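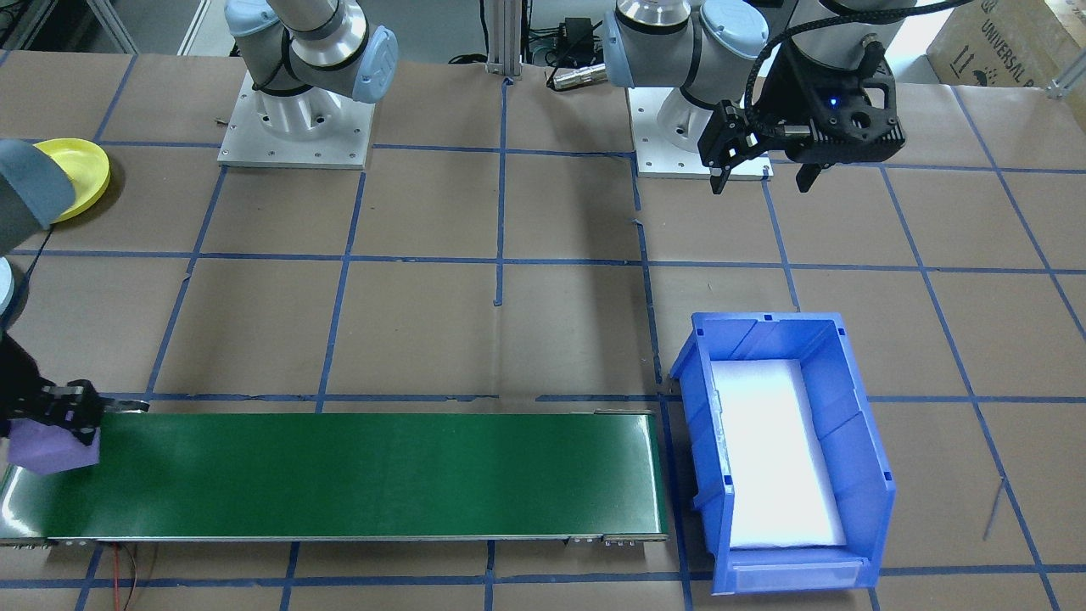
Sunday, May 19, 2024

Long one today, so I'm writing this up before I forget which offsets we changed. The job is the conveyor task for the Detbridge student round: left arm puts a foam cube on the belt, belt carries it to the blue bin, right arm takes over from there. Sounds easy! It has eaten most of our club hours since February.

Re-ran the calibration first thing, because somebody (me) had put fresh kraft paper down and the tape grid was no longer where the Skandau script thought it was. Worst corner was 2 mm out. I measured from the tape edges this time, inside edge to inside edge, and wrote the numbers on the whiteboard – please don't wipe them.

Then the belt. At full speed the cubes tumbled when they went off the end, so I dropped it to 70 percent and they mostly slid into the bin flat. The white liner helps too, they bounce a lot less than they did on bare plastic.

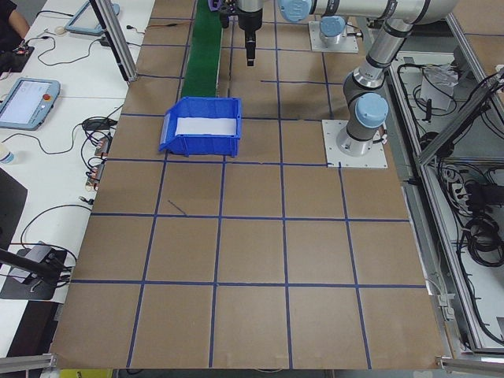 Left arm still presses too hard when it sets the cube down. You can hear the belt motor complain. I raised the release height a touch in Gwynne (the config, version 338, NOT the one on the shared drive) and it got quieter, but now and then the cube rolls when the fingers open. Somewhere in between there's a good number and I'll hunt for it next time.

Also tried both arms moving at once. Got two clean runs and then a timeout on the right one, no idea why yet. The log is in the Vavitz folder if anyone wants to dig.

To do: tidy the belt wiring, retry the timeout with the left arm parked, order more blue tape.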